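About Fevemon

Fevemon is a small online flower and plant shop. Two of us, one cold room, one van. Started out of a garage with 12 buckets and a borrowed card reader, now we send nearly 407 bouquets a month and more in December when everybody remembers their aunts.

What we sell: cut flowers, mostly. Potted herbs. Dried bunches for people who forget to change the water. Our bestseller is the Jester, loud colors, orange and pink, changes with whats in. The Lelten is the quiet one, all white and green.

Where it comes from: 27 growers, most of them close enough to drive to. Roses are the exception, those get shipped in.

Delivery: order by 2 pm, goes out same day. After that, next morning. No delivery to PO boxes, sorry. Leave a phone number for the person recieving, please, it saves a trip.

Something wrong with your order? Send a photo within a day and we replace it or refund it. Your pick.

Flurina Kaufmann does the arranging, orders and email. Wedding quotes too, but ask early.
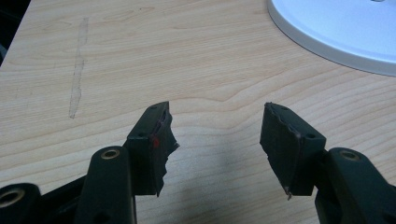
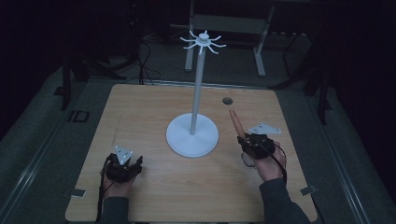

Tyra Nordin wrote to us that her Lelten lasted eleven days on a kitchen windowsill, and that next time she'd like more eucalyptus in it and fewer lilies, on account of the smell.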